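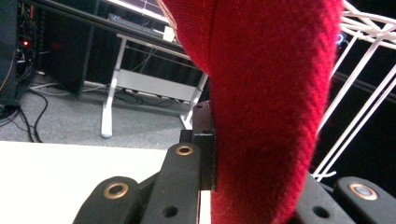 *Pinza manual con una pieza de punto rojo, proyecto Bevska.*

**Informe de avance para Vonier, 2023-02-27**

Llevamos 465 registros revisados con la norma interna nueva. Sylvain Carré cerró el apartado de materiales blandos; falta el de cables en el suelo, que Milovan Pavlović entrega en marzo.

- Registros devueltos por ficha incompleta: 3
- Reglas pendientes de aprobar: 2

Pedimos respuesta sobre el límite de fuerza antes de seguir con los textiles.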